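Every Plate We Own: A Gallery of Sorts

61 shares · 14 comments

We are moving from the flat on Illard Street to a house with actual cupboard doors, and before anything went into newspaper I decided to pull out all the dishes and look at them. Most of our tableware arrived by accident. Some came with marriage, some came with a landlord, and a fair amount came from Gronira, the secondhand place behind the bus depot where the prices are written in grease pencil and never quite wash off.

What follows is the collection as it stood in November, in the order it came down from the shelf. Some entries have a picture, some only have the caption I wrote while kneeling on the kitchen floor. My brother-in-law, Bonifacio Salcedo, has offered to do all the wrapping, on the condition that I stop telling him where each thing came from. He has been wrapping for two evenings and I have not stopped.

The Troren bowls

Five left out of a set of eight. They stack so tightly that getting one out means running the whole tower under the hot tap and speaking to it kindly. Good for soup, too deep for cereal, and exactly the right size for a cat to sit in if you leave one on a chair.

The Iglesias platter

Came from my aunt's side and has a painted fish on it that looks disappointed in everybody. We use it once a year. It takes up a third of the cabinet the rest of the time, and I have been told it is going to the new house whether I like it or not.

The plain white one

Every household has a plate that gets used for everything, and this is ours. Thick raised rim, faint ridges along the outer lip, a shallow middle that stops the gravy before it reaches your sleeve. The rim is a bit off-white, a shade I have decided to call warm. It goes with nothing in particular and so it goes with everything, including the fish.
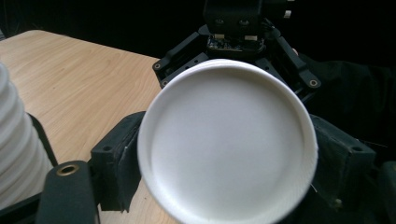
The saucers without cups

There used to be cups. The saucers have since taken on other work: spoon rest, candle stand, place where keys go to be lost. One has been under the spider plant for so long that I had to apologize to the plant when I took it away. Bonifacio wanted to know if these were worth the paper. I said yes before he had finished asking.

The gravy boat

Pours backward. Tip it toward the turkey and a thin stream runs down the underside and onto the tablecloth, and it has done this at every holiday since we got it. I have read that you can cure a bad spout with a dab of butter. You can't, though the tablecloth did get softer.

The side plates from Gronira

Bought as a stack with string around them, blue band, gold line mostly gone. I paid too much because the man said they were a full set, and I was halfway home before I looked between them and found a paper doily and a lid. The lid fits nothing we have. It has been packed with care.

The enamel pie dish

Chipped in the places where an enamel dish is allowed to chip. It has been to the beach, to the hospital, and to a neighbor's for most of one summer. It came back with a different pie in it, so I never raised the subject.

The big serving bowl

Last off the top shelf, and I needed the stepladder for it. Inside were four rubber bands, a birthday candle shaped like a 7, and the instructions for a blender we gave away. I put all of it back in and handed the bowl down as it was. Bonifacio wrapped the lot without a word and wrote FRAGILE on the box, then went out to see if Gronira had any more newspaper.

14 comments · Share this gallery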